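Bench notebook, October, 9:40 in the morning

Glue trials, second batch. Still not convinced.

Saskia Cartwright came back from Drarkgate with a jar of the new hide glue and the news that it "stays open" for long enough to close up a whole carcass without hurrying. Everyone says this about every glue. The Teler leaflet says it too, in a box with a border, and gives no room temperature and no species of wood, so I have no idea what was open or for how long. I am writing down what I did so we can argue from that and leave the leaflet out of it.

Stock: beech offcuts from the McPhee stool job, planed the same afternoon, all from one board. I wanted maple but we had none dry. Lap joints, same overlap on every one, two clamps each. Old glue (our usual pearl, soaked overnight, double pot) against the Teler straight from the jar, warmed in a water bath as directed. 40 joints in all, split evenly. Wyn wanted a third set with the yellow glue as a control and I said no, we already know what yellow glue does and I would be scraping squeeze-out until Christmas.

Left everything alone overnight with the heater off. Pulled them this morning on the lever rig.

The rig reads in whatever units its dial was made for, and I have stopped trying to convert them. The best joint of the whole lot went at 3,572 on the dial, and it was one of ours, pearl glue, nothing special done to it. I don't make much of that. One high number is a nice piece of beech as often as it is a nice piece of gluing. What matters more to me is where they broke. On the pearl side nearly all of them took wood with them. On the Teler side 2 let go clean along the glue line, shiny on both faces, as if they had skinned over before I got the clamps on. If that is a long open time I would hate to see a short one.

Huia's objection, which is fair: I was slow on those. I had the lids off both pots and was going back and forth, and the Teler was sitting in a brush for longer than it should have. She thinks I starved them. Possible. But the selling point is that you can be slow, so I am leaving them in.

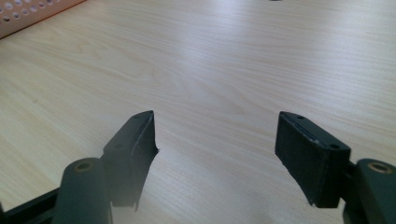 The other thing I don't trust is the room. It was cold in here by the time I got to the last few, and I did the pearl set first, when it was still warm from the afternoon. That favors the pearl. I should have alternated. Wiremu Pryor said so before I started and I told him it wouldn't matter, so that is one to him.

Next batch, then: alternate them, one and one. Thermometer on the bench by the pot and a second one by the clamps. Warm the wood or don't, but do the same for both. Somebody else to do the brushing, ideally somebody who doesn't care which one wins. (I do care. I have used the pearl for 23 years and would like to go on using it.)

11:15

Wyn Harries looked over the broken pieces with the loupe. He sees bubbles in the line on three of the Teler joints and thinks it was overheated. I had it at what the jar says. He says the jar may be wrong. I said that if the jar is wrong I don't see how that helps Teler. We left it there.

He also scraped a little of the dried squeeze-out from each and put it in water on the windowsill. The claim is that the new stuff reverses with warm water the same as any hide glue, and this is the only claim I care about, because if it doesn't reverse it has no business inside a chair somebody will need to take apart in fifty years. Check tonight.

Pevton, the dealer, phoned about the account and wanted to know how we liked the sample. Told them we had no opinion yet. They said another shop had switched over completely. Asked which shop and got a vague answer.

4:30

Scrapings: pearl has gone to jelly, as expected. Teler has swollen and gone cloudy but still has an edge to it when you press it with a fingernail. It may only be slower. Left both where they are. Nobody tip them out, please – they look like dishwater and they are not.

Smell, for what it's worth: the Teler smells of almost nothing, which Saskia likes and I find suspicious. Something has been added to keep it liquid in the jar, urea probably, and more of it than I would put in. Salt would do the same. The leaflet says "natural modifiers". I've written to ask which.

For the McPhee stools we stay with the pearl. That isn't a verdict, only that the stools are due and I won't learn a new glue on someone else's seat. Saskia can use the Teler on the drawer bottoms for the shop cabinet if she wants to. If those fail we lose a few screws on the floor.

To do:
Soak more pearl tonight, the small crock.
New brush for each pot, marked on the handle.
Ask Saskia Trevaskis if she has any dry maple.
Oil the pivot on the lever rig, it sticks at the low end and I don't believe any reading under the first mark.
Plane the second beech board but leave it oversize until the day.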